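August 2, 2021

Back at Ikovside after the week off. I had forgotten how tired the hand gripper makes my wrist. You hold it by the grip, squeeze to close the fingers, and do the job yourself while it records, and by eleven I was swapping hands between takes.

The task this week is folding a dish towel in half and then in half again. Rahel wants 300 good ones by Friday. I got 40 done before lunch, and five of those she threw out when she checked them, all for the same thing. I was closing the fingers before they were all the way down, so the towel got pinched by its top layer only. When I do it with my own hand I don't notice. With the gripper you have to push down until the tips touch the table, then close, then lift. I wrote that on a sticky note.

Guilan did the remote control side in the other room. She has the two handles and drives the arm from a chair, and she is a lot slower than I am but her takes come out cleaner. She says it's because she can't feel anything, so she has to look. I tried it for ten minutes after lunch and dropped the towel every time. I kept turning my wrist to see around the arm, and of course the arm turned too.

Bernd came by at two with questions about the log sheet. We argued a little over whether a take where I fix a mistake counts as good. He says no. Rahel says yes, as long as the fix is part of the same motion and I don't stop and think. I side with Rahel. If it only ever sees perfect folds, it won't know what to do with a corner that flops over. We left it that those get marked with an F and somebody decides later.

In the afternoon I slowed down on purpose. Start with the fingers open over the table, wait a second, go in from the right. Rahel asked me to vary the start height more, so I did some low and some up near my chin.

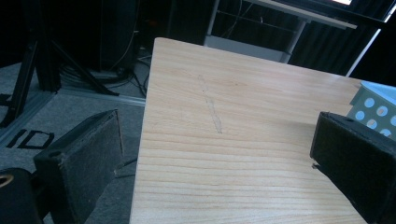

My shoulder was sore by four and I switched to sitting, which changed the angle, and Rahel said that was fine and even useful. The last file I saved was number 3673, counting everything since February from all of us. I copied the day over to the Gosling drive before I left and it took most of half an hour.

Tomorrow Edith is in, so we can trade off every hour. I need to bring the wrist brace and ask Ruairi about the finger that sticks a little when it opens. Also pay him back for lunch.

Leftover rice and eggs for dinner. In bed by ten, I hope.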